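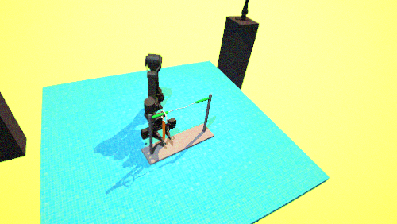

Rapport d'avancement no 2
Projet étudiant « Manipulation d'un câble souple en simulation »
Club de robotique de l'école Sfakianakis
À l'attention du fonds Trondero
19 août 2018

Rappel de l'objet

La subvention accordée au club couvre le développement d'une tâche de manipulation d'un câble par un bras robotisé, entièrement en simulation, puis la préparation de l'équipe au concours interécoles Londisov. Le présent rapport porte sur la période écoulée depuis le premier rapport. Il a été rédigé par Silvana Falcão, responsable du projet, et relu par Kwesi Ankrah pour la partie technique.

Travaux réalisés

La scène de travail est en place. Elle comprend le bras et sa pince, une planche de base portant deux poteaux métalliques et un câble blanc tendu entre eux, avec un léger creux. Deux segments verts marquent le câble, un à chaque extrémité. Le sol quadrillé et le fond jaune uni ont été conservés de la version précédente afin que les rendus restent comparables d'un rapport à l'autre.

Le modèle du câble a demandé le plus de temps. La première version, trop raide, se comportait comme une tige et sortait de la pince dès que le bras s'écartait de l'axe de la planche. Kwesi Ankrah l'a remplacée par une chaîne d'éléments courts reliés par des articulations amorties. Le calcul est plus lent mais le comportement à la saisie est devenu stable.

La commande du bras se fait désormais par cibles de position envoyées à la pince, et non plus articulation par articulation. Les étudiants de première année ont pu s'en servir après une seule séance de prise en main.

Essais

L'équipe a lancé 2 117 essais de saisie du segment gauche, avec une position de départ du bras tirée au hasard. Les échecs se répartissent en deux groupes : fermeture de la pince avant l'arrivée sur le câble, et contact d'un doigt avec le poteau. Le premier groupe a presque disparu après correction du délai de fermeture. Le second reste ouvert. Nous pensons qu'une approche plus inclinée suffirait, mais elle n'a pas encore été testée de façon systématique.

Participation

Le club compte 22 inscrits, répartis en quatre groupes : modèle physique, commande, essais, documentation. Le groupe documentation a pris du retard pendant les examens et le guide d'installation n'est pas à jour. Deux étudiants du groupe essais ont quitté l'école en fin d'année et leurs scripts ont été repris par le groupe commande.

Budget

Le temps de calcul loué chez Weltport représente la principale dépense de la période. Il reste dans l'enveloppe prévue. Aucun achat de matériel n'a été effectué. La ligne « déplacements » est intacte et servira au voyage de l'équipe au concours. Les factures sont jointes en annexe.

Difficultés

Les postes de la salle informatique ne permettent pas d'afficher la simulation à une vitesse confortable. Les groupes travaillent donc sans affichage et consultent les rendus après coup, ce qui rallonge la recherche des erreurs. Nous ne demandons pas de crédit supplémentaire sur ce point.

Suite prévue

Test de l'approche inclinée près du poteau gauche.
Reprise des essais sur le segment droit, avec les mêmes réglages.
Mise à jour du guide d'installation avant la rentrée.
Dépôt du dossier technique auprès des organisateurs du concours.

Le prochain rapport sera transmis après le dépôt du dossier technique. Les questions peuvent être adressées à Silvana Falcão, au secrétariat de l'école.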